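Table reset, 12/21/21. Posting the order I work in so Nneka Aliyu can repeat it in February.

1/ Food packaging comes off first. Foil and wrappers go straight in the bin. Snack bags get checked before they go.

2/ Liquids next. Any cup with something in it is dealt with before the cartons. Spray bottle stays out, label facing the chair side.

3/ White table, three views:

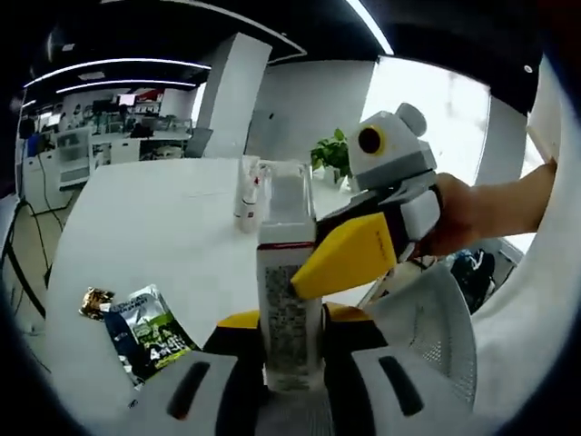
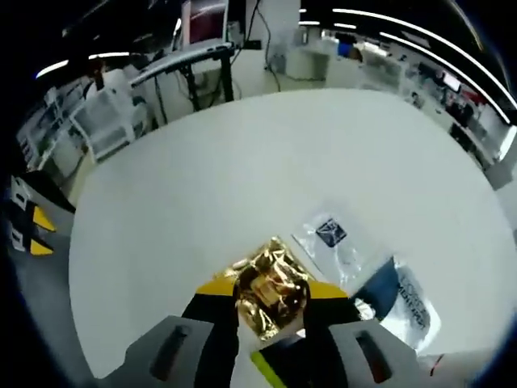
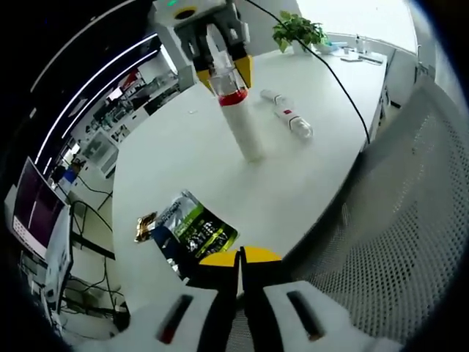

4/ Wiping down. Virkon is overkill on a work table, so mild detergent and a damp cloth. Edge first, then the middle. Lift the plant pot and wipe under it.

5/ Cables last. Power strip off at the switch, then coiled.

6/ Time taken: 37 minutes. Pirjo Riihimäki's best is 33. She skips the plant.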